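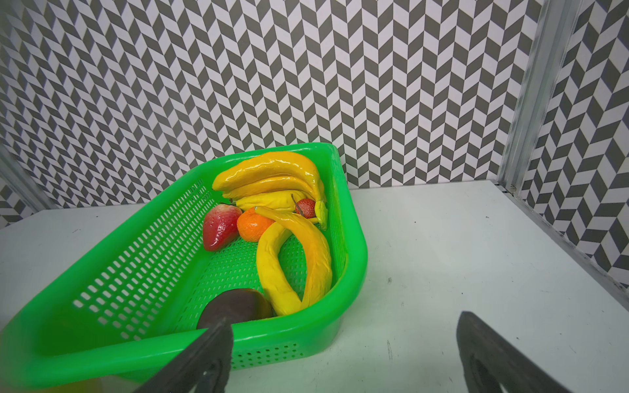

Section 4. Counter scale and label printer: first set-up

Covers the Kistex scale with the built-in label printer, as used in the Somley shop and on the market stall. Old scale (the Allport) is in section 9, don't mix the menus up, they look alike and they're not. Read the whole section once before plugging anything in. Then go back and do it.

What should be in the box

Scale body. Steel weighing plate. Power lead. One roll of labels, already on its core. Calibration weight in a plastic case. Key for the printer door. The printed quick guide is for the older model and the button names are wrong, so leave it in the box.

Keep the box. If the scale goes back for repair it has to travel in its own foam.

4.1 Placing the scale

1. Pick a spot that's flat and doesn't wobble. Push down on each corner of the counter with your hand. If it gives, find somewhere else.

2. Keep clear of the fridge fan, the door and any heater. Moving air shows up as weight on the display and the last digit will never settle.

3. Take off the red transport screw underneath. Turn the scale on its side, never upside down. Tape the screw inside the battery cover so it dosen't get lost.

4. Set the scale on its feet and look at the bubble, front left. Turn the feet until the bubble sits inside the ring. Small turns. Do the back feet first.

5. Drop the steel plate on. It only fits one way around, with the lip to the back.

CAUTION: Don't lift the scale by the plate. The load cell is right under it and a bent one is not covered by warranty.

6. Check that a customer standing in front can read the rear display. Trading rules want that, and the inspector will look.

If you have a wall behind the counter leave a hand's width for the lead and for opening the printer door. In a corner, turn the scale a little so the door swings clear.
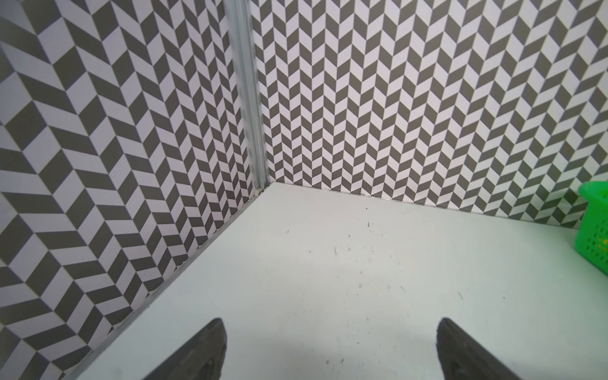 4.2 Power and first start

1. Plug into the wall. Not an extension reel, and not the same strip as the card reader if you can help it.

2. Nothing on the plate. Nothing leaning on it either. Press and hold ON until it beeps.

3. Display counts through its digits, then shows zero. Leave it alone for 30 minutes to warm up. You can load labels in the meantime (4.3).

4. Set the clock: MENU, CLOCK, type the time, OK. 24-hour only, so 3:15 pm goes in as 1515. The packed-on time on every label comes from here.

NOTE: Clock does not change itself for summer time. Put a reminder on the office wall.

If the display shows "Lo" at start, the plate is off or crooked. "Hi" means something is sitting on it or the transport screw is still in. It's nearly always the screw.

4.3 Loading labels

1. Unlock the printer door, quarter turn to the left.

2. Lift the blue lever. Print head comes up with it. Don't touch the head, skin grease ruins it.

3. Roll goes on the spindle with the labels coming off the top. Peel off the first few so you have plain backing paper.

4. Feed the backing paper under the head, around the peel bar and onto the take-up core. Pull snug.

5. Lever down. Close the door. Press FEED twice. One clean label should stick out each time.

Blank labels = roll is in upside down. Half a label = run MENU, PRINTER, LEARN SIZE and let it spit out a strip.

Order labels from Tavares, stock code 335. A carton is 2,000 labels. The cheap ones off the internet leave glue on the peel bar, we've tried them. Store rolls in a dry cupboard out of sunlight - they're thermal and go gray.

4.4 Calibration check

Do this after first set-up, after any move, and once at the start of July before the busy season.

1. Scale warm, plate clean, display at zero. If not zero press ZERO.

2. Put the calibration weight in the middle of the plate. Hold it with the cloth from the case, not bare fingers.

3. Read the display. It should match the number stamped on the weight.

4. Move the weight to each corner of the plate in turn. Same reading everywhere.

5. Write it in the scale book with the time and your initials.

If a reading is off, zero and try again. Still off, re-level (4.1, step 4) and try again. Still off after that, stop using it and tell Gunvor Sandberg in the office, extension 697. Don't go into the service menu yourself. Breaking the seal means the scale can't legally be used for trade until it's been re-stamped, and that takes weeks.

4.5 Tare for baskets, tubs and bags

Customers pay for the produce and not the container. So tare every time.

1. Empty container on the plate.

2. Press TARE. Display goes to zero and the small arrow lights up next to NET.

3. Fill, weigh, print.

4. Take everything off. Display shows a minus figure, that's normal. Press TARE again to clear it.

Saved tares: for a container you use all day, hold TARE until it beeps, pick a slot with the arrows, OK. After that it's TARE and the slot number. Stick the list of slots on the inside of the printer door. Weigh the containers again when a new batch comes in, suppliers change the plastic without saying.

CAUTION: Wet tubs weigh more than dry ones. Shake off rinse water or you'll be short on the net weight.

4.6 Product codes

1. MENU, ITEMS, NEW.

2. Type a code, four digits. Fruit starts with 1, veg with 2, eggs and dairy with 3.

3. Type the name as you want it on the label. Long names get chopped so check teh preview.

4. Price per pound or price each. Choose with the UNIT key before typing the price, changing it later wipes the price.

5. OK to save. Print one test label and read it properly.

Back up the list when you're done: USB stick in the side port, MENU, BACKUP, SAVE. Wait for the beep before pulling it out. Stick lives in the cash drawer.

For daily cleaning see section 5.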